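Lists > Ternwood Old House List > Archive > Message 3153

From: Marlene Brinkmann
To: ternwood-list
Date: 2018-05-27
Subject: Re: papering a hallway with lumpy walls

2269 views | 4 shares

Hi all,

Thanks for the pile of replies to my hallway question! I meant to answer everybody one at a time and then the weekend got away from me, so you're getting one big message instead. Apologies to the folks on digest.

For anyone who missed the start, we're in the upstairs half of an old place in Skurham, and I want patterned paper in the hall. The walls have been patched by every owner since the house went up, I think, and each of them had a different idea of what smooth meant. I got a quote of $300 for a skim coat on the long wall alone, and that made me want to try it myself first. (My sister says I always say that right before I spend more than the quote.)

The advice sorted itself into a couple of piles, so I'll go through it that way.

ROUGH WALLS

Most of you said to sand the high spots, prime, hang a heavy lining paper sideways, and stop worrying. Jana swears by doing two layers of liner with the seams staggered. I tried one strip of it behind the coat rack, where I figured I could hide a disaster, and it went up pretty well. A few bumps still show when the lamp is on, but from the stairs you'd never catch them.

The other camp says leave the texture alone, paint it something quiet, and save the paper for the one wall that's flat. I'm coming around to that. A rough gray wall has a lot going on all by itself once light hits it from the side, and it would spare me a month of dust.
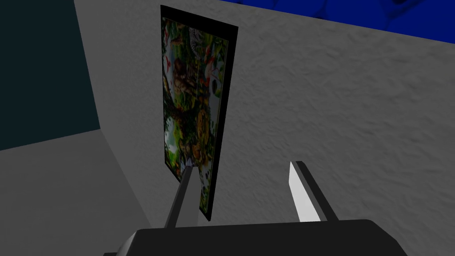
PATTERN AND COLOR

I got greedy here. I brought home nine samples from the shop in Drurcombe and taped them all up, and after two days of walking past them I couldn't stand any of the florals. What I kept stopping in front of was the geometric stuff. Blue, mostly — which surprised me, I've never owned a blue anything.

My worry with a diamond repeat is the corners. You start at the door, everything is lovely, you go around the corner and suddenly half a diamond is staring at you at eye level forever. Plain gray next to navy and royal blue diamonds looks great to me, and a turquoise door with it even better, but I want to know where the pattern is going to land before I cut anything. 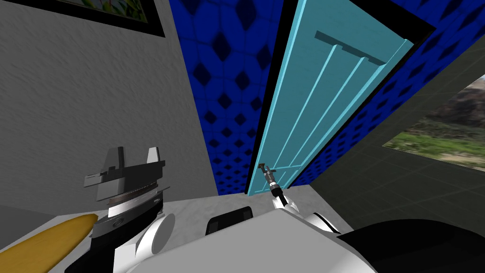

Roswitha Kleinschmidt wrote:
> Don't start at the door, Marlene. Find the spot
> people look at first when they come up the stairs
> and center your first strip there. Work out from it
> both ways and let the bad match fall over the door,
> where there's only a few inches of paper anyway.
> Also, buy one more roll than the chart tells you.
> I ran short in July and the next batch was a shade
> greener. You could see it from the street.

Roswitha, the part about the few inches over the door is the most useful thing I've read all month, thank you. I went right out in the hall with a pencil and a level and marked the center, and the ugly join does end up over the door frame. I also checked the batch numbers on the rolls they're holding for me, and all of them match. Phew.

Timo asked about paste. I've got a tub of Isah left over from the bathroom, the ready-mixed kind, and I liked how long it let me slide things around. It was a pain to get off the baseboard, though, so keep a bucket and a sponge right by your foot.

The baseboards are their own story. I was going to strip them and gave up after one short length, so now the plan is to go dark along the bottom and be done with it. The floor is staying as is, too.

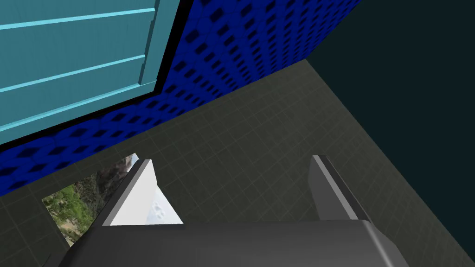 Dark trim does show every bit of lint, I know, Mareike warned me already. But I'd sooner run a cloth along it once a week than breathe any more stripper. If somebody has a satin paint they like that doesn't stay tacky for days, please send me the name, I'll be buying it before I hang the first strip.

One more thing: does anyone near Ternwood have a pasting table I could borrow? I'll bring it back clean, and I can pick it up any evening after supper.

Marlene

Reply to list | 6 comments
Contact the list owner | Back to top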